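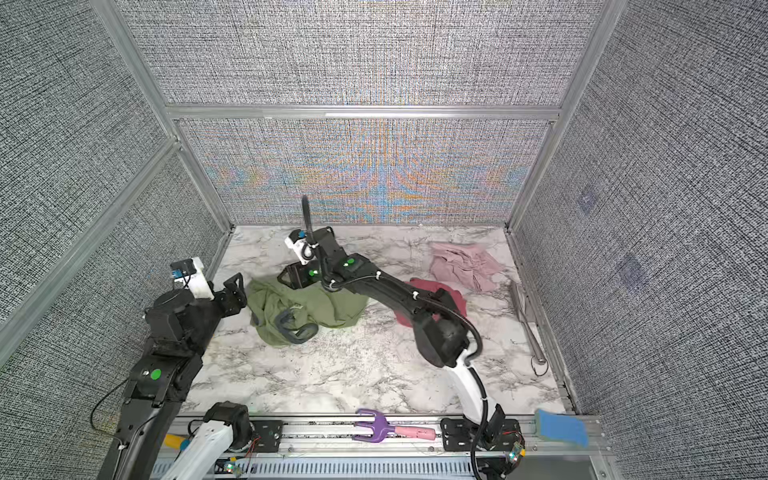

Two robot arms at work over a marble-patterned floor, with a green cloth beneath them.

Our cycling group finally made it to the Warero open day on Nov 10, 2024, and I'm still buzzing! Warero is the old tram depot by the canal, and for one day a year it opens its doors to anyone who gets to work under their own steam. You show your helmet or your muddy shoes at the gate and in you go.

Eleven miles each way for most of us, with a headwind going out. Noémie Wong led the ride and picked the river path, which was a great call – the leaves were still on the ground and we hardly met a car before the bridge. Darcy Campbell ran the whole thing and was waiting with a coffee when we rolled in.

The best part for me was the bike parking. They have 224 covered spaces in the old repair shed, right where the trams used to be lifted, and the tracks are still in the floor (filled in, thank goodness, so no front wheels get stuck). There are racks for cargo bikes, pumps on the wall and lockers deep enough for a backpack and a pair of boots. I would ride to work every day of the year if we had half of that at our place.

Suqin Kang took us upstairs and showed us how the commuter challenge is scored. Each trip on foot or by bike gets logged, and teams of 2 or more can join at any point in the season. This year 1132 people signed up, and the goal for next year is 2000. I asked if walking the dog on the way to the office counts. It does, so long as the dog gets there too!

After lunch (lentil soup, really good bread) there was a talk by Severin Bühler on winter riding. I went in thinking I knew it all and came out with a full page of notes. Lower your tire pressure a little on wet leaves. Put your rear light on the frame, where your coat can't cover it. Dry your gloves flat, away from the heater. He also passed around a set of studded tires and let us feel the weight, and I could see half the room doing sums about their budget.

Skimine and Lorum both had stands in the yard. Skimine let people try their folding bikes on a short loop with cones, and I went around four times before someone politely asked for a turn. At Lorum I got my saddle height checked for free. It was too low, and had been for years I guess, and the ride home felt like a different bike.

Amnuay Nilsuwan from the Sandhu running club was signing people up for the run-home group, which leaves the depot gate at half past five and goes along the canal at an easy pace. Three of us put our names down. I haven't run since spring, so wish me luck.

We left a little after three with the wind behind us for once, and stopped for pie at the lock.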